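The Affordability Map Has a Hole in It

Regional plans love a number, and the one on every slide this fall was 1,738. That is how many homes the Vodach corridor plan promises to "unlock" along the rail line between Enska and Tazi over the coming decade. I have read the plan twice, appendices included, and I still can't tell you who is supposed to live in them.

The verb is part of the trouble. A home that has been unlocked has not been built. It hasn't been financed either, and no one has drawn it. It exists as zoning capacity, meaning a lawyer could now argue that it is allowed. Enska unlocked plenty of capacity the last time it rewrote its code, and a good share of those parcels are still tire shops and surface parking. The owners are doing fine with tire shops.

The plan deserves some credit. It admits, in plain language on its second page, that the old Enska was built to keep people apart. Deed restrictions did the early work, then minimum lot sizes took over, and by the time anyone thought to complain the pattern had hardened into school boundaries and bus routes. Planning documents used to skip all that. This one gives it four paragraphs and a map.

Then the history stops, and the rest of the document proceeds as if the map had been settled. All but 100 of the new homes land south of the tracks, in Vundum and the blocks next to it, where renters already live closest to the freeway and farthest from a full-size grocery store. The hill neighborhoods, with the big lots and the good schools, are marked "established character" and colored a restful gray. Ask at a public meeting what established character means and you'll be told it reflects community input. Whose input is easy enough to guess. Those meetings started at 4 p.m., on the hill.

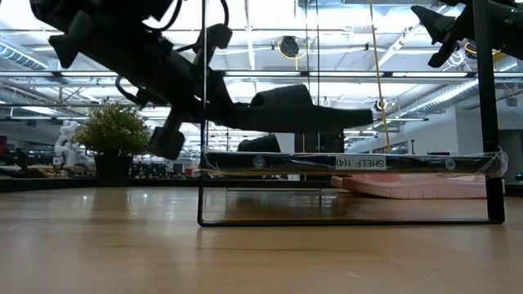
Supporters have a reply ready, and it isn't a stupid one. Vundum is where the station is. Put homes near trains, people drive less, and everybody breathes better air. Fine. But Tazi has a station too, with a park on one side and a half-empty office campus on the other, and Tazi's share of the plan is close to nothing. Its city council sent a letter about traffic. Vundum isn't a city, so it has no council and sent no letter.

The protections offered to current tenants are thinner still. There is a relocation payment of $2,750 for households whose buildings are torn down. That won't cover first month and deposit on a two-bedroom anywhere on the corridor, let alone a truck. There is a "right to return," which sounds generous until you reach the section on income verification and notice that a family has to stay reachable, qualified and nearby through years of demolition and construction. Rights like that tend to look better in the plan than in the lobby of the finished building.

I also keep hearing that the market will sort it out, that enough new supply will bring down rents for everyone. Over a whole region and a long stretch of years, maybe. I'd be glad to see it. A tenant in Vundum who gets a notice in the spring has 60 days, though, and supply arguments don't come with a 60-day version.

What would persuade me? Apartments on the hill would be a start, even a few, even ugly ones. So would a binding count of homes at each income level, published every year, with built kept in a separate column from unlocked. The draft had something like this. By the final version it had become a commitment to "explore reporting tools," and I have yet to find anyone who will say when the change was made.

The plan calls for a first review after 1,000 permits. Permits, again, are paper. A developer can pull one, let it sit, sell the land at a better price and be counted as progress the whole time. If the review comes and those permits are all stacked in the same few blocks, I expect we'll hear that the corridor is ahead of schedule.

Hearings on the implementation rules begin after the holidays. The first is set for the Enska civic annex, on the hill, at 4 p.m.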